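Chapter 3
Small Items and Horizontal Surfaces

3.1 Scope of the chapter

Chapter 2 dealt with fixed storage: shelves, drawers, wardrobes and the measurement of usable volume. The present chapter is concerned with what lies outside fixed storage at any given time, and in particular with small items left on horizontal surfaces in rooms whose main purpose is something else. Bedrooms receive most of the attention. Kitchens have work surfaces that are cleared by routine several times a day, and are treated separately in Chapter 5.

A small item, for the purposes of this book, is any object that can be picked up between finger and thumb and that has no dimension greater than the width of an ordinary drawer. The definition covers stationery, fasteners, rolls of tape, hair ties, packaging, gloves, cloths and single socks. It excludes books, which stack, and cables, which are covered in section 3.6 on account of their tendency to join other items together.

By the end of the chapter the reader should be able to sort a mixed surface load into classes, choose a container size for each class, and estimate the clearing time for a surface of known area. The estimate relies on the method of Lakatos and Vik, set out in section 3.4. Readers who have not met the idea of a handling unit should go back to section 2.2 before going further.

3.2 Terms

Surface load. The full set of items resting on a surface when it is inspected. Items fixed to the surface, such as a clamp lamp, are not part of the load.

Cluster. A group of items in which each touches, or nearly touches, at least one other. The boundary of a cluster is drawn by eye. Two trained assessors will usually agree on it, and where they do not, the smaller grouping is taken.

Outlier. An item standing apart from every cluster.

Hard item. An item that keeps its outline when lifted: a box, a clip, a peg, a roll.

Soft item. An item that changes its outline when lifted. Cloth, knitted goods and plastic bags are soft items. A folded cloth is still classed as soft, although it may be stored as if it were hard for as long as the fold holds.

Open container. A box, tin or tub whose closure is not fastened. An open container is recorded as one item together with its contents, and the contents are listed only if they are to be moved separately.

Home position. The place to which an item is returned after use. An item with no home position cannot be cleared, only moved. This distinction is the main source of disagreement between survey results, and section 3.5 is given over to it.

3.3 Why low tables collect

The Sitmont survey, from which most of the figures in this chapter are drawn, recorded 363 bedroom surfaces over a single winter. Seixas and Gál sorted these by height and by distance from the bed. Windowsills and chests of drawers carried loads that changed little between visits. Low tables beside or at the foot of a bed behaved differently. Their loads turned over quickly, contained more classes of item, and included a higher share of things that belonged in another room.

Two causes are usually given. The first is reach. A surface level with or below the mattress can be used by a person sitting on the bed, so that items are set down without the person standing up. The second is the lack of an edge or lip. Aranka Kiss, who carried out the December visits, noted that tables with a raised rim held fewer items near the perimeter and more in the centre, and that users of such tables tended to treat them as trays. The Ebihara tray experiments, described in Exercise 5, allow this to be tested at home with modest equipment.

Colour has a smaller effect. A plain, strongly coloured top makes pale items easy to find and is sometimes recommended for sorting work. The Drotwood tables supplied to the later Sitmont households had plain tops 800 mm long for this purpose. No difference in total load was found, but search times for white and metallic items were shorter.

3.4 Reading a surface load

Sorting begins with a reading of the load before anything is lifted. The assessor notes the clusters, then the outliers, then the class of each item. Soft items are noted first within a cluster, as hard items often rest on them and will fall if the cloth beneath is drawn away. On the green bedroom table shown at the end of this section, the crumpled white cloth has a brown clothespin-like piece lying on its upper left, and the peg-shaped piece is accordingly lifted before the cloth. The yellow roll in front of the black fabric is hard and may be taken at any stage. The small white box with its flap open is entered as an open container, and the blue and teal binder clips beside it are entered separately, as stationery, whether or not they are later stored in it.

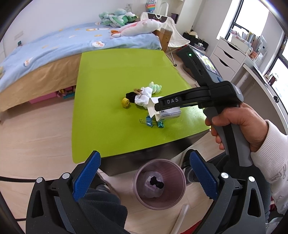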